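Pundance adds Raron linen and cotton range to its table and kitchen textiles

Pundance, the home textiles supplier, has added a new range of woven goods for the kitchen and dining table. The range is called Raron and goes on sale to trade and retail customers in July. It consists of 16 products in a linen and cotton blend, including tea towels, napkins, table runners, aprons, oven gloves and seat pads.

The cloth is woven at the Koster mill, which has supplied Pundance with plain cotton sheeting for six years. Raron is the first Pundance range to use the mill's wider looms. The extra width allows the larger tablecloths to be cut in one piece, without a centre seam.

Material and construction

The standard cloth weighs 200 grams per square metre and is used for the napkins, runners, tablecloths and tea towels. The aprons, oven gloves and seat pads use a heavier cloth in the same yarns. All pieces are washed once at the mill after weaving, to limit later shrinkage. Customers should still allow for a small change in size after the first wash at home, mainly along the length.

Hems on the table pieces are folded twice and have mitred corners. Tea towels have a hanging loop sewn into one short side. The loop is made of the same cloth as the towel, so that it can be washed at the same temperature. Oven gloves are filled with cotton wadding and quilted in a diamond pattern, and the cuff has been made longer than on earlier Pundance gloves. Seat pads have a removable cover with a concealed zip and are fastened to the chair with four ties.

Colours and pattern

Raron is offered in 11 colours. Eight are plain and three are striped. The plain colours include oatmeal, slate, brick, moss and a pale blue. Each stripe pairs an oatmeal ground with one of the plain colours, and striped and plain pieces can be ordered together. The yarn is dyed before weaving. Small differences in shade between batches are normal, and customers who need a large matching set are advised to place it as a single order.

Napkins are sold in sets of 6. Tea towels are sold singly or in packs of three, with two plain towels and one striped towel in each pack. All other pieces are sold singly.

Care

The washable pieces may be machine washed at 40 degrees and tumble dried on a low setting. Bleach and fabric softener should not be used, as softener reduces the ability of the tea towels to absorb water. Linen and cotton cloth is best ironed while slightly damp. The inner pads of the seat cushions should be wiped clean and dried flat.

Packaging

Raron pieces are held by a paper band printed with the size, colour, cloth weight and care symbols. No plastic sleeves are used for single items. Trade cartons are lined with paper and marked with the colour code on two sides, so that they can be read when stacked.

Availability

The full range can be ordered through the Pundance website and from existing stockists. It will also be carried by Dimora, the kitchen and dining retailer, which will show the table pieces as complete settings in its shops. Trade orders received by noon on Friday are sent out at the start of the following week. Swatch cards with all the colours are available to stockists and interior designers free of charge.

The present Pundance cotton tea towels will remain on sale alongside Raron. The older polyester blend tablecloths will be withdrawn when current stock has been sold, and stockists will be told of the last order date by letter.

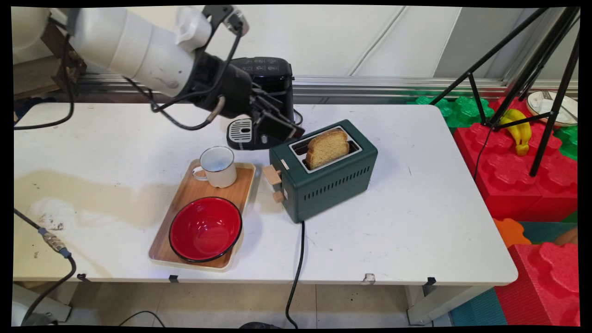
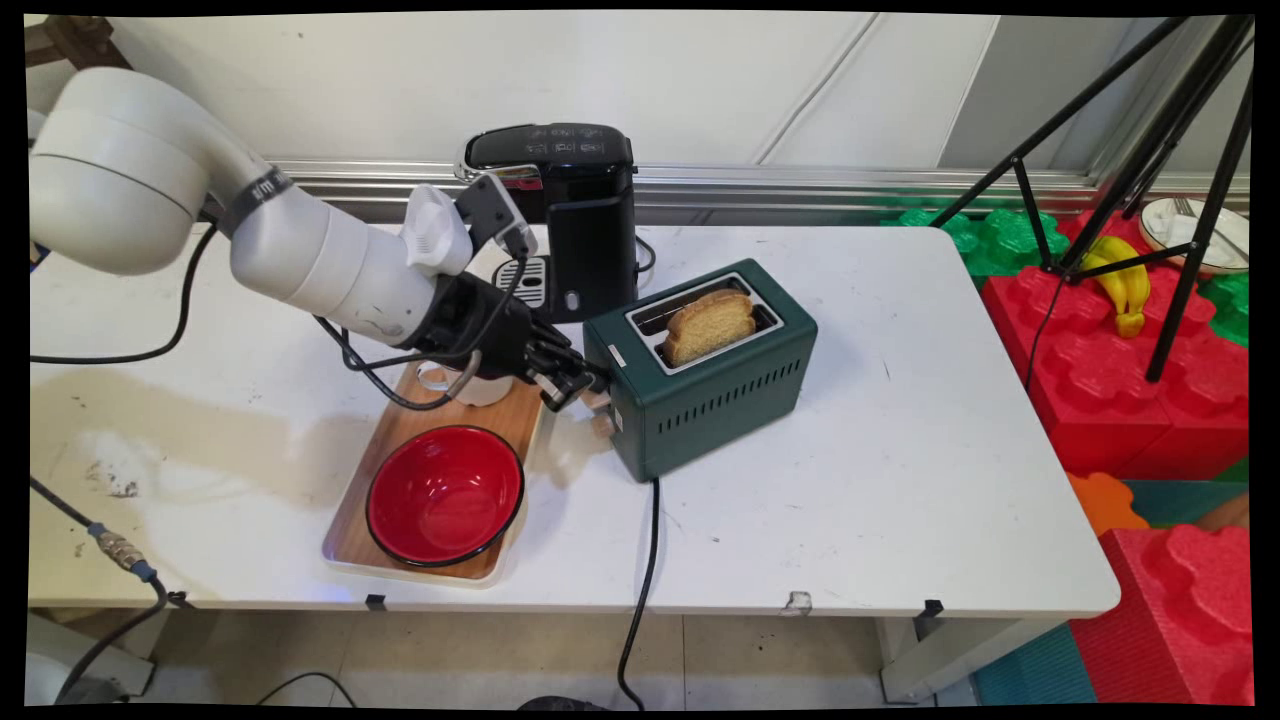 Dark green toaster on a white table, both views.

About Pundance

Pundance designs and supplies textiles for the kitchen, dining room and bedroom. It sells to independent shops, department stores and small hotels, and direct to the public online.

Press and trade enquiries, including requests for swatch cards, should be sent through the contact form on the Pundance website.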